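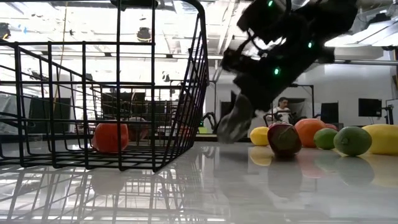
Search this site
Search
Go

Gripper trials: the questions I keep getting

I've been swapping fingers and hands on our bench arm since February, and my inbox has filled up with the same handful of questions, so I've put the answers in one place. Shout if yours is missing!

Why fruit?
It's cheap, it rolls, and every piece is a slightly different shape. A lime and a lemon ask quite different things of the same pair of fingers, and you get lovely marks on the peel when you've squeezed too hard. I did start with wooden blocks (everybody does) and every gripper I own looked brilliant on those.

Which grippers have you compared?
Three so far. The Lirkham with padded fingers, the Lirkham with its bare ones, and a Tistier suction cup that Elie Mahasneh lent me. The suction cup is great on a smooth lemon and hopeless on anything dimply. I may just have the wrong cup – Elie thinks so.

What counts as a pick?
Lift it off the table, carry it over the rim of the basket, let go inside. If it lands in the basket but bounces out, I call that a fail. Yusri Raju thinks I'm being mean and we've agreed to differ.

How many goes does each one get?
500 per gripper. It sounds like loads, but the first 60 are me fiddling with the height and I throw those away before doing any sums.

Padded or bare fingers?
Padded, for me. Bare ones are easier to wipe down and get into tighter gaps, but they let oranges spin out sideways. The pads do wear, so I change them after every 9 sessions whether they look tired or not.

Does a shiny table matter?
It matters a lot to the camera! Mine kept finding a second lemon underneath the first one, and the arm would happily dive for it. Turning down the exposure helped, and so did telling the controller where the tabletop is and to ignore anything lower. A matt cloth is the easy fix, though fruit rolls differently on cloth, so don't mix the results.

Why a wire basket and not a plain box?
I wanted the camera to cope with seeing things through bars. Ghada Majali warned me the depth readings would go patchy around thin wire and she was right, they do. I now take the rim position from a measurement I did with a ruler.

Which controller are you using?
Ison. I tried Kashindye first and liked the menus, but I couldn't get the finger force to go low enough for soft fruit. If you've managed it, please write and tell me how.

Can I have the numbers?
Yes, drop me a line and I'll send the spreadsheet. It's got 3460 rows and my column names are dreadful.

Comments

Myroslav Vasylenko: Have you tried kiwis? Ours stuck to the pads every time and we gave up.

Myrtle Nguyen-Tran: Same reflection trouble with our steel bench. How low did you set the exposure?

Yusri Raju: A bounce out is still a pick. The gripper did its job!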